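实验记录 洗衣装载任务
2021年11月11日
记录:Tumaini Khaemba

接着上次没写完的往下记。上次把Laizer底座的停靠误差调好了,今天主要看抓取和投放。Dexter Whitfield上午在,下午去Transide那边开会,所以下午的数据是我一个人跑的,有几处标注等他回来核对。

先说为什么又回到洗衣机。组里上周吵过一次,题目是家务到底哪些现在能交给机器。Dexter的看法是擦桌子、收碗这类已经差不多了,洗衣服还差得远。我不太同意他的排序。洗衣服这件事拆开看,开门、取衣、放入、关门、按键,五步里面真正难的是取衣和放入,其余三步都是硬的东西,位置固定,失败了也容易看出来。争来争去没有结果,就定了先把中间两步单独拿出来测,门由人先打开,开到底。

设置
机器:前开门滚筒,普通家用款,没有改装,没接水。
衣篮:塑料,放在机器前面地上,位置每轮由人随手挪一下,不画定位线。
衣物:每轮一件,从库存袋里抽,扔进篮里不整理。
策略:Clultolo第6版,训练用了3892条示教,其中洗衣相关的1000条,其余是叠毛巾和收纳。
感知:只用腕部相机,头部相机今天关掉。

上午
前几轮都卡在同一个地方。手指下到篮子里之后夹得太浅,布料提起来一半就滑脱,落回篮里,或者搭在篮沿上。搭在篮沿上的情况比落回去更麻烦,策略会去夹篮沿本身,把整个篮子拎起来一点。Dexter按了一次急停。后来把下探深度的下限放低,滑脱少了,但是手指尖会蹭到篮底,声音不好听。垫片磨损要留意,晚上拆下来看。

中间换过一次衣物,从厚毛巾布换成薄的。薄的反而好夹,一夹一大把。厚的要夹到褶子才行,夹平面基本没用。这一点和叠毛巾时的经验一致,早该想到。

投放这一步比预想的好。滚筒口大,手臂送进去不需要很准,问题出在松手以后。松手时衣物有一部分还挂在手指上,退出来会把衣服一起带出来,垂在胶圈上。如果这时候关门就会夹住。人洗衣服的时候会顺手往里再推一把,示教数据里这个动作做得很不统一,有人推,有人不推,模型学到的就是有时候推有时候不推。

Dexter提议松手后加一个固定的前推动作,写死。我觉得可以先这样,但要在记录里注明,不然以后和别的版本没法比。

下午
加了前推以后重新跑。挂在胶圈上的情况明显少了。又出来一个新毛病:前推时手指根部会碰到门口下沿,力不大,力矩没有超限,但每次都碰,久了肯定不行。把手腕抬高一点再推就避开了,代价是推得没那么深。先按抬高的来。

光线也有影响。滚筒内壁是不锈钢的,反光强,腕部相机伸近以后曝光会跳。跳的那一下,策略有时会停住,等一两拍再继续。没有造成失败,只是慢。可以试试把曝光锁定,Peslow那套驱动支持,明天改。

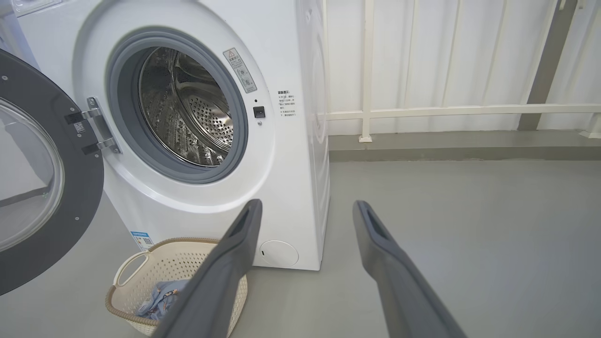
图1 腕部相机画面。门全开,手指张开,浅蓝色印花衣物在篮中。

从这个视角能看清楚篮子和滚筒口的相对位置,两个目标都在画面里,对策略来说是比较舒服的起始姿态。起始位置再往右偏的几轮,左侧的门边看不到了,手臂抬起来的路线就变得犹豫。下次把起始姿态的随机范围收窄一点,或者干脆补一批偏右的示教,后者费时间,但应该更管用。

暂时的看法
一次放一件,可以做,慢,要有人看着。真正在家里用,一篮衣服是缠在一起的,袖子套袖子,还有袜子。袜子今天没测,估计夹得起来,但很容易漏在篮底看不见。判断篮子是不是空了这件事,现在的策略完全不会,是人喊停的。

所以如果有人问机器能不能洗衣服,我的回答还是不能,能帮着装一部分。Dexter大概会说这就证明他对。等关门那一步测完再跟他算。

待办
锁曝光后重跑下午的几组
拆手指垫片检查磨损
前推动作写进配置文件,别留在脚本里
和Dexter核对下午的失败标注,搭在胶圈上算不算成功要统一
补偏右起始位置的示教
多件衣物混放,先从两件开始
关门:先测空筒,再测有衣物的

另:库存袋里有几件衣服带金属拉链,夹的时候会打滑,单独放一边,先别用。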